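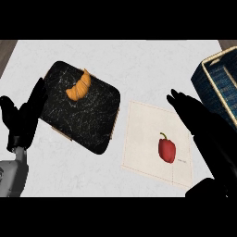
Kekeli Boateng says the Memari barrier went across the front gate in one go, and that the part to watch is the floor of the gateway, where old concrete had a dip the seal could not close over. Boateng filled the dip with mortar, let it set and fitted the barrier again.

Memari Gate Barrier
Sold by Skunby Flood Supply, Civport

The Memari is a removable flood barrier for doorways, yard gates and shop entrances. It is a set of panels that slide down into two side channels. The channels stay fixed to the wall all year. The panels are stored inside and put in place when high water is expected.

It suits low-lying streets where water comes up through drains and over the road at high tide and goes down again after a few hours. It is not meant for fast-moving water or for holding back a canal.

What is in the box
Side channels, one pair
Panels, 2
Bottom seal, fitted to the lower panel
Clamps, anchor bolts and sealant
Printed fitting sheet

Size and stock
Panel height: 300 mm each
Height with both panels in: 600 mm
Standard width: up to 11 ft, cut to order
Weight: depends on width, listed on your quote

Do not stack a third panel on a standard set. The channels are not made for that load. If the water in your yard regularly comes higher than two panels, call us before you order anything. Water standing against a wall at that height can damage the wall, and the building should be looked at first.

Measuring
Measure the opening at the top, the middle and the floor. Send all the numbers. Old gateposts are often out of line and we cut to the narrowest one. Tell us if the wall is block, brick or timber. We do not fit channels to timber walls without a steel backing plate, sold separately.

Fitting
Most block walls can be drilled by the owner with a masonry bit. Fitting by our crew is available in Civport and on the Asamoah side of the river. Ask for Elikem Dramani at the counter to get on the list. The list gets long from October on.

Care
Rinse the panels with clean water after a flood and dry the seal before storing. Flood water carries sewage and fuel, so wear gloves. Store panels flat. Leaning them against a wall for months puts a bend in the seal. Replacement seals are kept in stock.

Questions we get
Will it keep all the water out? No. Expect some seepage, more if the floor is rough. A small pump or a bucket and mop will deal with it in most homes.
Does it stop water from the toilet or floor drain? No. You need a backflow valve on the line for that. See Drain Valves.
Can I still get in and out? Yes, by stepping over. Do not lift a panel with water behind it.

Price
Standard set: $400, channels and both panels. Fitting and delivery are extra. Price checked Jul 27, 2025.

Returns
Uncut sets can be returned unused with the receipt. Sets cut to your measurements cannot be returned.

Related items
Drain Valves
Sump Pumps
Steel Backing Plates
Replacement Seals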